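可反复布置的展示角:深色布幕与大字标题的设计和试用
课程项目报告

最后更新:2019年10月29日
阅读时间:16 分钟

摘要

本项目为 Gustesgate 校区 Kashindye 活动室设计并布置了一处可以反复拆装的展示角,由一块深蓝色布幕、一组剪切好的大字母和一张浅色木桌组成。项目的出发点是活动室墙面不允许钉钉子和贴胶,社团办展时常常临时找纸板,效果差,收拾也慢。我们先了解了几个社团的使用习惯,再分别试验了布幕的挂法、字母的颜色和固定方式以及桌子的摆放,最后写成一份供后来使用者参考的布置步骤。整个项目支出743元,低于课程规定的上限。布置好的展示角基本满足远看标题、近看桌面展品的要求,但布面褶皱和字母排列两个问题只解决了一部分,本报告如实记录。

一、项目背景

Kashindye 活动室在教学楼一层靠走廊的一侧,平时用于自习,晚上和考试周以外的时间可以申请办小型展览、招新和作品交流。房间本身不算小,但能用来展示的位置很有限。一面是窗,一面是储物柜,剩下的墙是校区翻新时重新刷过的,管理规定写明不得使用钉子、双面胶和泡沫胶。以前有社团用纸胶带贴海报,揭下来带走了漆,之后连纸胶带也禁了。

因此各社团的做法都差不多:把海报靠在椅背上,或者用夹子夹在储物柜的门把手上。海报靠在椅背上会往下滑,夹在柜门上又影响别人取东西。桌面上的展品没有背景,从走廊看进来,后面是柜子和杂物,看不出这里在办什么活动。

课程要求每组选择一个校园内的真实空间,用有限的预算改善它的使用状况,并且要有试用过程。我们组选了这间活动室,题目定为“可反复布置的展示角”。“可反复布置”有两层意思,一是每次活动结束后能拆下来收进柜子,二是没有参加过本项目的同学看着说明也能装好。

二、需求调查

七月之前,我们和常用这间活动室的几个社团分别谈了一次,主要问三件事:每次办展摆什么,觉得哪里最麻烦,活动结束后东西放在哪里。

摆的东西种类很杂。手工类社团摆的是小件,放在桌面上就可以,但怕背景乱。读书类社团摆书和小卡片,需要一块能立住书的桌面,对背景没有特别要求。摄影社团想挂照片,这超出了我们的预算和墙面规定,我们在调查之后把“挂平面作品”从目标里删掉了。

麻烦的地方比较集中。一是标题。大家都希望走廊里的人经过时能看到几个大字,知道里面有活动,打印在普通纸上的字太小,拼接起来的大幅打印又容易皱,用一次就扔。二是时间。活动室按时段借用,布置和收拾都算在时段里面,有的社团花在布置上的时间比展览本身的准备还长。三是收纳。活动室能给各社团共用的只有储物柜最下面一层,深度够,高度不够,凡是不能折叠或者拆开的东西都放不进去。

根据谈话整理出的要求如下:

1. 不接触墙面,不用胶。
2. 站在走廊一侧能认出标题中的字母。
3. 桌面上方和后方有统一的深色背景,能遮住后面的柜子。
4. 两个人在20分钟以内装好。
5. 拆下后全部放进储物柜最下面一层。
6. 标题可以更换,不为某一个社团专用。

第六条在组内讨论过几次。如果标题固定,可以直接缝在布上,既平整又牢固;如果要更换,就得考虑字母如何拆装。考虑到活动室是共用的,我们还是保留了这一条,后面的不少麻烦也由此产生。

三、方案比较

背景部分最初有三个方案。

第一个方案是折叠屏风。优点是自己能站住,不需要支架。我们在网上和本地家具店都看过,便宜的太轻,有人走过带起的风就能让它晃;稳的太贵,而且折叠后厚度放不进柜子。这个方案最早被否定。

第二个方案是拼接硬板。硬板平整,字母放上去效果最好。我们借来别的课程剩下的板子试拼了一次,接缝处对不齐,远看有一道亮线。板子的边角在搬运中很容易碰坏,收纳也比较勉强,只能斜着塞。

第三个方案是布幕,用支架和横杆挂起来。布便宜,能折叠,遮挡面积大,缺点是不平。我们当时认为不平可以通过熨烫和加重来解决,于是选定了这个方案。现在看,当时对这一点估计得过于乐观。

桌子没有做太多比较。活动室里本来就有浅色的木桌,颜色和深色布幕能拉开,桌面也够放小件展品,没有必要再买。唯一的顾虑是桌面上留有孔,小件容易掉下去,后面会提到处理方法。

四、材料与支出

布幕选深蓝色。选色时我们拿了黑、深灰、深蓝三种布样到活动室里看。黑色遮挡最好,但大面积挂起来显得房间很沉,棉絮和粉笔灰在上面也特别明显。深灰和储物柜的颜色接近,看上去像柜子的一部分。深蓝介于两者之间,暖色的字放上去很清楚。布在 Fistell 布行裁剪,店里帮忙锁了边,上缘缝成可以穿杆的筒状。

支架用的是 Drakell 的可伸缩支架,两根立杆加一根横杆,底脚可以折叠。买之前在别的社团那里借用过同款,知道它能放进储物柜。横杆拉到最长时中间会略微下垂,所以我们没有拉满。

字母是成套的大号剪切字母,以橙色系为主,字边带有浅色和橙红色的描边。我们没有自己裁字,原因是试裁过几个之后发现弯曲的笔画很难裁得干净,而且描边要另外做一层,时间不够。成套字母的缺点是同一字母数量有限,遇到重复多的词就不够用,这在给使用者的说明里已经写明。

743元的总支出中,支架占的比例最大,其次是布料和锁边,再次是字母,剩下的是收纳袋、夹子和打印说明书的费用。桌子是活动室原有的,没有计入。试验阶段买错的一包夹子也算在总数里,夹口太浅,夹不住卷了边的布,后来给了别的组。

五、制作与试装

整个制作阶段用了16天,中间有几天在等布行锁边,真正动手的时间没有这么长。

第一次试装时,我们先立支架,再把布套上横杆,然后升高。这个顺序是错的。布套在杆上以后很重,两个人一边升一边要防止底脚移动,布的下缘还会拖在地上沾灰。第二次改成先在桌面上把布穿好、叠成几折,架好横杆之后再放下来,轻松了很多。

布放下来之后,折叠留下的痕迹很明显。我们先用熨斗熨过,熨完的当天效果不错,可是收进袋子再拿出来,折痕又回来了。后来改为卷收,把布绕在横杆上,横杆拆不短的部分斜放在柜子里。卷收之后横竖交叉的硬折痕没有了,但布面仍然会有柔和的起伏。加重的办法也试过,在下缘缝了一条小布袋,里面装上旧钥匙。下缘确实垂得直一些,代价是中间出现了几道长长的竖褶,从两侧往中间收。最后没有把重物放进最终方案。

字母的固定前后改过多次。我们的判断标准有三条:不掉,不在布上留下痕迹,没有经验的人也能放正。最难的是放正。布是软的,手一按就往后退,字母上缘固定好之后下缘又歪了。后来总结出一个办法,一个人站在布的后面,用一块硬纸板垫住,另一个人在前面固定,这样布不会后退,字也容易摆平。这一步如果只有一个人操作,会慢很多,所以说明书里写的是必须两人。

字母的位置最初按尺子量,在布的下缘取一条基准线,每个字母的下端与它对齐。量得很准,远看却是歪的,因为布幕本身并不在一个平面上。后来我们放弃了严格对齐,改为让一个人站到走廊一侧指挥,按看起来的效果调整。字母之间的间隔也同样处理。

桌子放在布幕前面,桌面的远边和布幕之间留一点距离。开始时我们把桌子推到紧贴布幕,布的下半部分被桌沿顶住,上面的褶皱一下多了起来,字母也跟着往前倾。拉开之后好了一些,但拉得太开,小件展品会从后面掉下去。现在的做法是拉开到布能自然垂落为止,不规定具体数值,由布置的人当场判断。

六、试用情况

试用分两次进行。第一次由本组成员自己布置,目的是计时和记录步骤。第二次请一个手工社团按照说明书布置,我们在旁边看,除非他们主动问,否则不说话。

第一次布置在要求的时间以内完成。耗时最多的是字母,支架和布加起来反而很快。第二次超过了20分钟,主要是社团的同学把字母全部固定好之后,发现标题整体偏向一侧,又拆下来重新放了一遍。我们在说明书里补了一条:先从标题中间的字母开始,向两边排,不要从第一个字母开始。

第二次试用期间,我们在走廊里站了一会儿,请路过的同学说出看到的字母。多数人能说出来,说错的情况集中在靠近布幕边缘的字母上,那里的布往后弯,斜着看时笔画显得窄。另有同学说字很好认,但不知道房间里能不能进。这不是布幕能解决的,后来社团自己在门口加了一张小牌子。

社团同学对桌面的评价比对布幕高。浅色的桌面配深色的背景,小件放上去比较显眼,不用另外铺桌布。他们原来习惯铺桌布,铺了之后颜色太杂,第二次试用时中途撤掉了。也有人提出桌面反光,傍晚开灯之后灯下那一块偏亮,深色展品放在那里还可以,浅色的就不太看得清。

七、布面与桌面的观察

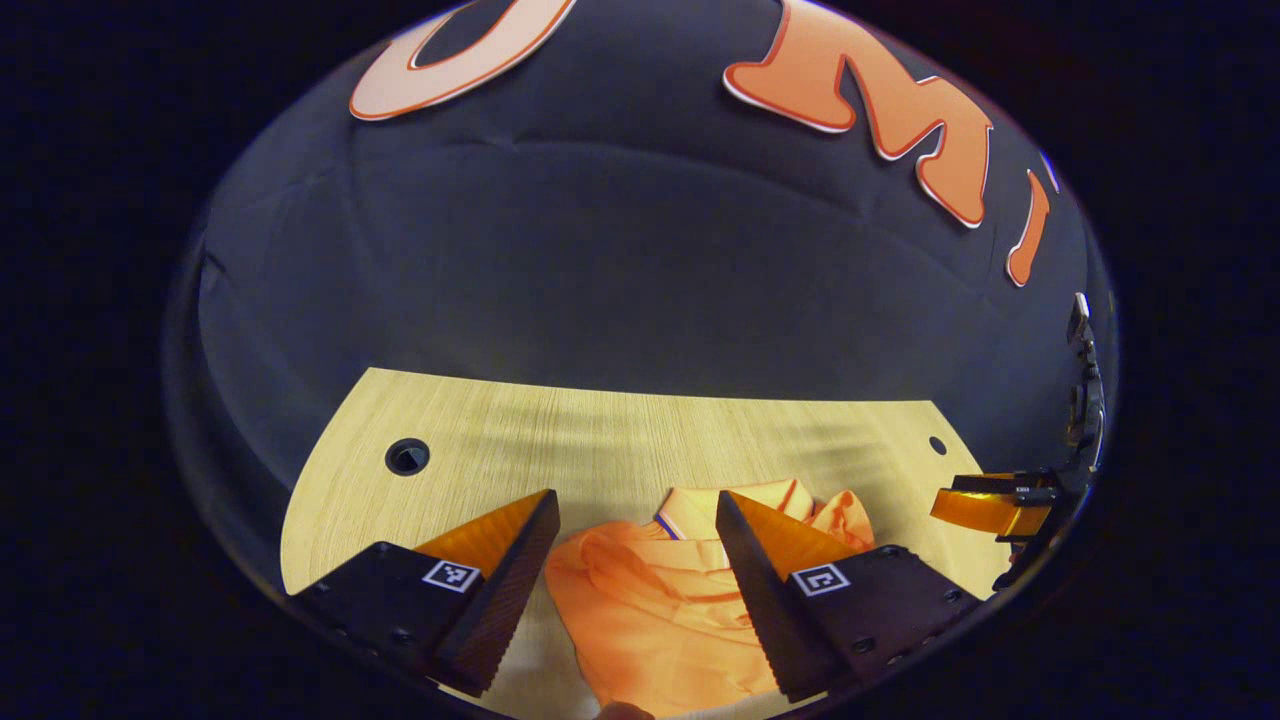
布幕最终没有做到平整,这是本项目与最初设想差距最大的一点。深色布在房间灯光下会把每一道浅褶都显出来,字母又是贴着布走的,布往哪边弯,字的笔画就跟着往哪边弯。橙色的 M 就是这样,笔画顺着布面的弧度走,右边的 I 也是斜的,位置还比 M 低一些。左边的 O 用了浅桃色,中间露出深蓝的布,因为有橙红色的细描边,轮廓仍然清楚。由此可以看出,颜色略有深浅差别对辨认影响不大,描边的作用比我们原先想的要重要。

褶皱还影响到桌面。靠近布幕的那一条桌面上会落下淡淡的影子,形状跟着布的起伏变化。展示小件时,如果把展品贴着后缘放,影子会和展品混在一起。我们建议把展品向前移,后缘那一条空出来,或者只放书这类体积较大的东西。

桌面靠左有一个较大的圆孔,靠右近后缘处还有一个小得多的孔。试用的社团带来的纽扣和珠子类展品滚动起来很难控制,他们的处理方法是用托盘,把小件集中放在托盘里,再避开大孔摆放。我们原来打算做一个盖子把大孔盖上,后来考虑到桌子属于活动室,别的使用者可能要从孔里走线,没有做。说明书里写的是“小件请放托盘”。

八、对照需求的结果

第一条,不接触墙面、不用胶,已满足。支架独立站立,拆除之后房间恢复原状。

第二条,走廊一侧可以认出标题,基本满足。正对布幕的位置没有问题,偏斜的位置辨认困难,特别是两端的字母。我们没有对不同距离做系统测试,只在走廊里几个常有人经过的位置看过,所以这一条的结论不宜推广到别的房间。

第三条,统一的深色背景,已满足。柜子被挡住,桌面后方不再杂乱。

第四条,两个人20分钟以内装好,部分满足。熟悉步骤的人可以做到,第一次使用的人做不到。修改说明书之后没有来得及再请一个社团重做,修改是否有效还不清楚。

第五条,收纳,已满足。布绕杆收起后与支架一起斜放,字母平放在扁袋里。放字母的袋子不能压重物,否则边角会翘。

第六条,标题可更换,已满足,但受字母数量限制。较长的标题在布幕上也排不开,建议使用短词。

九、存在的问题

第一,选材时没有把褶皱当作主要因素。看布样时我们只看颜色和遮光,布样很小,平放在手上看不出垂挂以后的样子。如果重新做,应该向布行借一块较大的布,挂起来放一晚再决定。

第二,调查对象偏少。我们谈的都是常用活动室的社团,没有问过因为不方便而不来的社团。他们的需求可能完全不同。

第三,计时记录不完整。第一次试装时没有分步骤计时,后来只能凭各人的记忆填写,所以本报告没有给出每一步的具体用时。

第四,傍晚的灯光没有处理。活动室的灯不能调节,我们想过加一盏小灯照字母,但电源离得远,拉线会横过走道,出于安全考虑放弃了。

第五,维护责任没有落实。布需要定期清洗,字母丢失需要补充,目前只是在储物柜门上贴了登记表,由借用的社团自己填写。课程结束之后由谁检查,我们与活动室管理方谈过一次,没有得到明确答复。

十、后续建议

如果下一届有同学继续做这个题目,建议先从布幕两侧入手。现在的布只有上缘受力,两侧自由下垂,向后弯的问题主要出在这里。可以在立杆上加夹子,把布的两侧轻轻拉住,力度以不出现横褶为准。我们用大夹子临时试过,有改善,但夹子露在外面不好看,需要找更合适的配件。

字母方面,可以给字母加一层硬一些的衬底,让它不完全跟着布走。加了衬底之后重量会增加,现有的固定方式能否承受需要重新试验。另外,常用的字母应当多备几个。

说明书目前只有文字。第二次试用时,社团同学对“布绕杆收起”这一步理解有误,先把布取下来叠好,再去找杆。建议改成图示,至少收纳部分要有图。

十一、分工与过程说明

本组成员共同参加了调查和两次试用。制作阶段分成布幕和字母两部分,分头进行,中间合并试装。报告由全组讨论后写成,各部分的初稿由负责该部分的成员起草。课程评分满分为100分,其中过程记录单独计分,因此我们把失败的做法也一并保留在第五部分,没有删去。

附:布置步骤(现行版本)

1. 两人一组。先把桌子向前移开,留出支架的位置。
2. 展开两侧立杆的底脚,暂不升高。
3. 在桌面上检查布幕,确认上缘已穿入横杆,布的正面朝外。
4. 架好横杆,两人同时升高立杆,横杆不要拉到最长。
5. 将布缓缓放下,用手从上往下顺平。
6. 从标题中间的字母开始固定,一人在布后用硬纸板垫住,一人在前操作。
7. 一人到走廊一侧查看,按看到的效果调整高低和间隔。
8. 把桌子推回布幕前,布能自然垂落即可,不要顶住。
9. 小件放入托盘,避开桌面圆孔,后缘留空。
10. 收拾时先取字母,平放入扁袋,再把布绕在横杆上,最后拆支架。
11. 在柜门登记表上填写缺少或损坏的物品。

相关报告

Kashindye 活动室储物柜标签改进报告
Gustesgate 校区走廊公告栏使用情况调查
自习桌之间的隔断:三种材料的比较
社团共用物品借还登记表的修订
旧课桌翻新项目中期报告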